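Rope toy

A rope toy is a pet toy made mainly of twisted or braided cord. Most are sold for dogs, who chew them, carry them, shake them and pull on them against a person or another dog. Smaller versions are made for parrots, ferrets and rabbits. The cord may be knotted into a bar, tied into a ball, joined end to end as a ring, or combined with rubber, wood or fabric parts.

The names rope tug, rope chew and knotted bone are used for some of the same products. Tug toy is a wider term that also takes in toys made of leather, jute cloth, fleece or firehose.

History

Lengths of used rope were given to dogs on farms and boats long before the toy was a product of its own. A worn halter lead or mooring line was cut down, knotted at both ends to stop it from unraveling, and replaced when it came apart. Rope toys of this kind are still made at home and need no tools apart from something to cut with.

Shop-bought rope toys followed the same pattern at first. Early ones were plain white cotton with a knot at each end and a tuft of loose strands past the knot. Colored yarns were added later, usually as one or two colored strands laid in with white. Fully colored cords with a repeating pattern came into use once makers began buying cord braided on machines in the same way as cord for sports and boating.

The maker Vanags sold a two-knot cotton bar under the name Grutar in three thicknesses. Its catalog text, written by Rimantas Kütt, divided rope toys into "pullers," "carriers" and "chewers," and some pet shops still sort their shelves this way. A puller in this scheme is long and has a place for the hand, a carrier is light and easy to pick up from the floor, and a chewer is short and thick.

Materials

Cotton is the most common material. It is soft when new, takes dye well, and becomes fuzzy with use as the short fibers work loose. Cotton absorbs water and saliva and takes a long time to dry at the center of a knot.

Polyester and nylon are stronger for the same thickness and dry faster. The strands are smooth and slippery, so knots in them have to be pulled tighter or sewn through. Many toys use a blend of cotton and polyester.

Polypropylene floats, and for this reason it is used in water toys. It is stiffer than cotton and can feel rough in the hand.

Hemp, jute and sisal are plant fibers used undyed or lightly dyed. Hemp is the softest of the three. Sisal is coarse and is used more for cat scratching posts and bird toys than for tugging.

Fleece strips are not rope in the strict sense, but they are braided into toys of the same shape. They are gentle on the mouth and popular for puppies and older dogs.

Construction

Two methods account for nearly all rope toys.

In twisted, or laid, rope, yarns are spun into strands and the strands are wound around one another, most often three at a time. Twisted rope is cheap and easy to knot. When it is cut, it opens quickly, and the loose tuft at the end of a knotted bar is simply the part of the rope that has been allowed to open.

In braided rope, the strands pass over and under each other. Machine-braided cord may have a hollow center or a core of straight yarns. A flat or round braid can also be made by hand from several thinner cords, giving a toy with a lumpy surface that is easy for a dog to hold. Braids keep their shape better than twisted rope and are preferred for rings and handles.

Thickness is given as the width of the finished cord. A bar for a small dog may be 7 mm thick, and one for a large dog 23 mm or more. Length matters mainly in toys meant for tugging, where the hand and the teeth need to be kept well apart.

Ends are finished in several ways. They may be knotted, whipped with thread, dipped in rubber or plastic, melted if the fiber is synthetic, or tucked back into the braid. Metal clamps are used on some boat ropes but are avoided in toys.

Forms

Knotted bar. The bar, also called a rope bone, is a straight piece with a knot at each end. Longer ones have a third knot or more in between. It is the oldest form and usually the cheapest.

Ball. A monkey's fist or similar knot makes a firm round ball. Some have a rubber center. A ball may be sold alone or with a short rope tail for throwing.

Figure eight. Two loops are joined at the middle, one for the person and one for the dog. A variation has a rubber sleeve over one loop as a grip.

Rope with ball. A solid or hollow ball is threaded on the rope and held by a knot on each side. The Drorkgate tug is of this type and has the ball at the midpoint of the rope.

Animal shapes. Several cords are knotted together so that the loose lengths form legs, ears or a tail. These toys have more small parts than the others and tend to come apart sooner.

Ring. The ring is a closed loop, described further below.

Use

Rope toys are used in play, in training and as something to chew. In tug play the person holds one end and the dog the other. Trainers commonly teach a word for taking the toy and another for letting it go. The pull is kept low and in line with the dog's back, and side-to-side movement is left to the dog. Lifting a dog off the ground by a toy is discouraged, as it puts strain on the neck and teeth.

For fetch, a rope toy has the advantage that it does not roll far. It can be thrown indoors down a hallway or on a sloping yard. Heavy knots can hurt if they hit a person or break something, and softer braids are chosen for indoor throwing.

Young dogs are often given rope to chew while their adult teeth are coming in. Some owners wet the toy and put it in the freezer first.

In kennels and shelters, rope toys are usually given out for a set time and collected again. Two dogs sharing one toy may play well or may fight over it, and unfamiliar dogs are generally not left together with one.

Safety

The main risk is swallowed string. A dog that chews steadily at one place will pull strands loose, and long strands can cause a blockage or bunch up the intestine. Signs of trouble include vomiting, loss of appetite and straining, and they call for a veterinarian. A string that is hanging from the mouth or rear of an animal should not be pulled.

Rope toys are sometimes said to clean the teeth in the manner of dental floss. The rubbing may take off some soft plaque, but it does not replace brushing.

A toy is thrown away when a knot has come undone, when strands can be drawn out by hand, or when a section has been chewed thin. Short fuzz on the surface is normal wear. Trimming the tufts with scissors now and then keeps them from growing longer.

Cleaning

Cotton and synthetic rope toys without rubber or wooden parts can be washed by machine. A mesh laundry bag keeps the ends from tangling. Plain detergent is enough, and fabric softener is left out. Toys with other parts are washed by hand in warm water and rinsed until the water runs clear.

Drying takes longer than washing. A thick cotton knot may feel dry on the outside and still be damp within. Hanging the toy in moving air for 2 days is enough in most homes, and longer in a cold or humid room. A sour smell after drying means that the toy should be washed again or discarded.

Dyes may run in the first wash, especially dark blues and reds. New toys are best washed apart from light-colored clothing.

Rings

A rope ring is made by joining the two ends of a braid. The join may be hidden under a wrap of thread, covered with a sleeve, or worked back into the braid so that the thickness hardly changes. It is the weakest part of the toy and the first place to look for wear.

Rings can be held at any point, by hand or by mouth, and they are easy to pick up because the opening lets a dog's lower jaw pass through. They can be hung on a hook to dry. They may also be thrown flat like a disk, although they do not glide. A ring should be too small to slip over the dog's head or large enough to come off again without effort. The Stesness range lists its rings by the width of the opening, the largest being 80 mm.

Patterned cords are common in rings. A braided ring in teal, blue and yellow lies at the left in the open gray box.
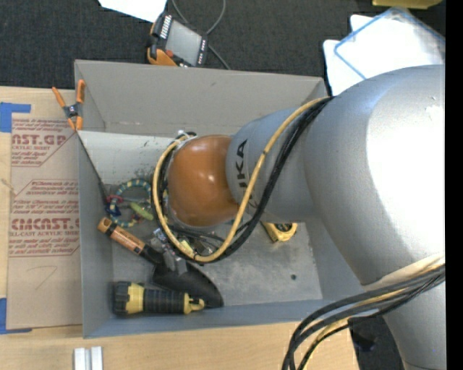 See also

Chew toy
Dog training
Fetch (game)
Monkey's fist
Splicing
Tug of war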